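Quick update on the Harkgate pool, for everyone who keeps asking me at the bus stop! The changing rooms are opening again on 28 Jun 2023, and the town finally picked a tile for the walls. I voted for the little squares (I always vote for the little squares) and so did 261 other people, so I'm feeling pretty smug this week. 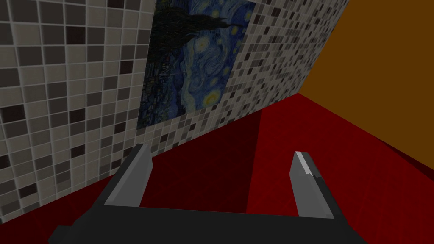
Small square mosaic on the wall, red on the floor.

Bramasby, the firm doing the work, has been at it on and off since March, and the boiler alone held things up for 22 days. Cadi Harries at the front desk told me the old lockers are gone for good and the new ones take a coin you get back. Hooray for that, I must have fed the old ones a small fortune.
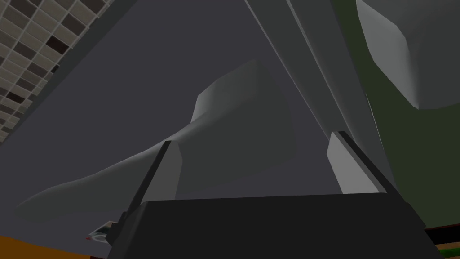 Season passes go on sale the same morning, and kids under 3 still swim free. Early lane swim is coming back too, though the hours aren't set yet and I'd call before you drag yourself out of bed for it. Parking is still a mess on the Bandara Street side, so walk if you can or use the lot behind the library. See you in the slow lane!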